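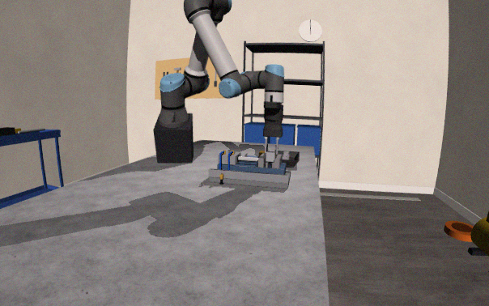 Most robot programs I get called in to fix have the same problem, and it is in the file where the waits are. Someone wrote a motion, saw the gripper close a little late, and added a delay. Then the vise got a delay. After a few months the program is a stack of moves with pauses between them, and no one on the floor can say which pauses matter.

I think we should stop writing cell programs this way, and simulation is the place to stop. I say this as someone who distrusted simulation for a long time. The models I was given early on showed a perfect arm over a perfect part, and they were used to sell the cell. By the time the real hardware was bolted down, the model was out of date and stayed that way.

What changed my mind was a machine tending job for Laltwood. The arm loads small blocks into a fixture, and the approach is tight. The fingers have to come straight down on either side of the part with a jaw close by. We kept the simulated cell in the same repository as the controller code, and every change had to run there first. We ran 2000 cycles overnight with the block position shifted a little each time. The planner failed on 83 of them.

Those failures were worth more to us than the rest. Most came from one wrist flip that the planner chose when the block sat near the end of its range. On the shop floor that would have shown up once in a while as a strange slow move, and someone would have added a delay.

The usual complaint is that contact in simulation is wrong. It is. I would not trust any simulator to tell me how hard to squeeze a part, and we set the grip force on the real cell. But most of our bugs are not contact bugs. They are bad frames, stale transforms, missing state checks and a planner that was never told about the shelf behind it. A simulator with poor friction catches all of those.

The other complaint is cost. Keeping the model current takes one of our engineers 15 minutes on a normal change, and longer when a fixture moves. Vandenberghe, the integrator we share some work with, says its customers won't pay for that. Its customers do pay for site visits, and a site visit costs more.

Tool vendors could help here. Provix still stores its scene in a binary file that can't be compared between versions, so a moved base plate never shows up in review. Plain text scene files should be the minimum any buyer asks for.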